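Review: Serwood conduit clip set for two-arm cells
By Joanne Bickerstaff
October 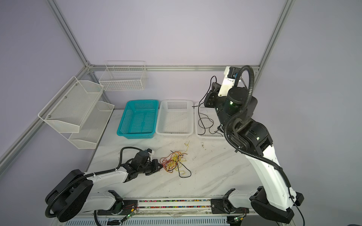
Cable sorting, two arms, corrugated conduit on both.

The set mounts with a hex key in 17 minutes per arm. Slack is set at the wrist first, then at the base – the leaflet has this backward. After 200 hours of sorting, no conduit had rubbed through and one clip had crept toward the elbow. Retightening fixed it. The clips mark white covers, so tape underneath. Spares come only in bags of 29. Recommended for light arms.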